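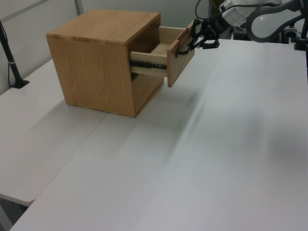

3.2 What people look at when they judge a drawer

I came into this study thinking that people judge small storage furniture by its front, and I was mostly wrong. The 14 households we talked to in Bondton kept steering me back to the sides. Open a drawer partway, the way the small oak-colored cabinet is open, and you get the pale plywood of the box, the darker front and the black metal slide running along the side, all in one glance. That glance did a lot of work in our interviews! People used it to decide if a piece was "proper" or "cheap," and six of them said plywood sides put them off until they had pulled the drawer themselves (after that, the slide was all they wanted to talk about).

We ran the sessions at a plain white table in the Rindbridge workshop, and I was picky about that table. In our August pilot we had used a patterned cloth, and I got pages of notes about the cloth.
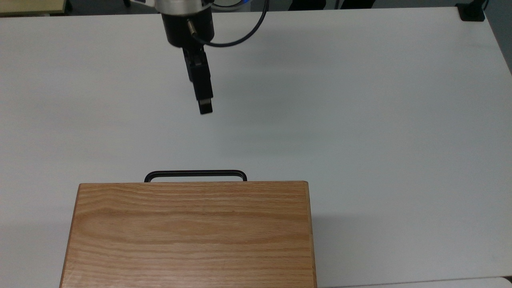 Figure 3. The white tabletop used for the sessions, with a wooden box on it.

Size came up less than I'd hoped. A small cabinet like ours holds keys, chargers, tape, the odd battery, and people were pretty relaxed about that. What they did care about was how far a drawer comes out. Three households kept a drawer at home that they never opened all the way - they were scared of dropping it - and so the back of it had turned into a kind of attic. I find that lovely, and I also think it tells us something about why the Skustex survey found so much "lost" stuff in furniture that gets used every day.
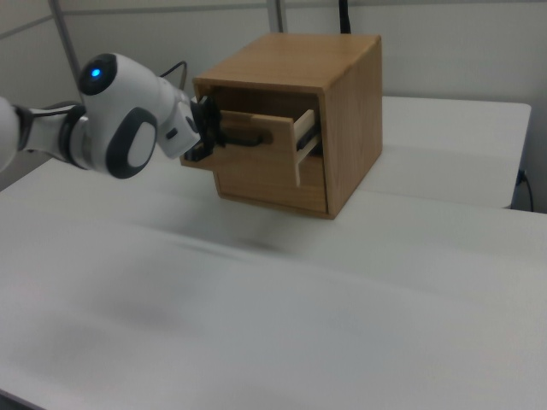 Chibuzor Nwachukwu read a draft of this section and wrote back that I was giving the slide too much credit, that "a drawer people trust is usually a drawer they packed themselves," and that I should ask who filled it before asking how it runs. I've added that question to the second round, with eight new households.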